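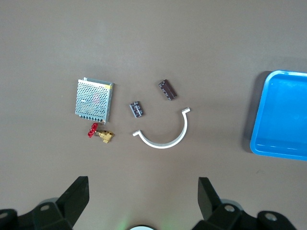
Darmawan Pelupessy: Pump still trips the supply when the timer closes. It runs fine for the first few seconds, then the fan on the supply stops, the pump stops, and the whole thing comes back on by itself. I have it all out on the bench now if you want anything measured.

Ticket: Grumimer circulation loop, pump cuts out on start
Opened: 19/09/2018
Opened by: Darmawan Pelupessy
Assigned to: Assunta Testa
Status: Closed

Assunta Testa
Thanks. Before we go further, please confirm three things. What is the supply voltage with nothing connected? What is it with the pump connected and the valve fully open? And which way is the input selector set?

Darmawan Pelupessy
No load: 24.1 V. With the pump running and the valve open it sits at 23.9 V until it trips, then goes to zero and climbs back up. The selector is on 115, same as it was in April when the loop was put together.

I also tried it with the valve shut halfway. Same trip, slightly later. I didn't run it fully shut.

Assunta Testa
Good, please don't run it fully shut. The pump isn't meant to work against a closed line.

The voltage readings look healthy, so I don't think the supply is weak. A supply that drops out and recovers without being touched is usually going into overload protection. Something is pulling more than it should for a short time. Can you put a clamp meter on the positive lead to the pump and repeat the start with the meter on peak hold?

Darmawan Pelupessy
Done. The meter held a peak of 9.3 A. Running current before the trip is 2.4 A. The supply is rated for 5.

Leonardo Monti
Jumping in because I wired the original panel. There should be a capacitor across the pump terminals. Is it still the one I fitted? Mine was 500 microfarad.

Darmawan Pelupessy
There is one, but I can't tell you whether it's yours. The one I took off reads 511 on the meter. I disconnected it and tried again. Peak was 9.1 A, still trips. So it makes very little difference either way.

Assunta Testa
Then leave it off for now and we'll put it back at the end.

Next test, pump only. Take the timer out of the circuit and switch the pump by hand straight from the supply. Ten starts, and let it stand for a minute between them.

Darmawan Pelupessy
Ten starts by hand, no trips. Put the timer back in, tripped on the second start.

So I opened the timer box. Whoever added the second output ran it to the heater pad — the same terminal as the pump, with a jumper. The pad comes on a few seconds after the pump, and that is when it goes. The pad isn't on my drawing at all. I'd been looking at the pump the whole time.

Leonardo Monti
It isn't on my drawing either. The pad was supposed to have its own feed. Iltura supplied it later as an add-on and I never saw it installed.

Assunta Testa
That explains the delay before the trip. Steps from here:

1. Mains off and unplugged. Wait for the supply to discharge before touching the output terminals.
2. Remove the jumper in the timer box.
3. Put the capacitor back across the pump terminals, observing polarity.
4. Connect the pad to a separate 24 V supply.
5. Refit the valve on the return side with fresh thread tape. Open it fully before the first start.
6. Run for 2 hours and log the voltage at both supplies.

Darmawan Pelupessy
Steps 1 to 3 done. For step 4 I used the spare from the Caputo cabinet, which has 300 W to give and wasn't doing anything. Please note it as moved in the parts list.

Step 5, one small problem. There was a drip at the lower port after the first fill. I drained it, took the old tape out of the threads with a pick, retaped it and tightened it again. No drip since.

Step 6: pump supply 23.9 V from start to finish, pad supply 24.0 V. No trips. The supply fan kept running.

Assunta Testa
Parts list updated. Leonardo, can you send a corrected drawing with the pad on its own feed?

Leonardo Monti
Sent, revision C. Please throw away any printed copies of B, including the one taped inside the panel door.

Darmawan Pelupessy
Removed from the door and replaced with C. Closing.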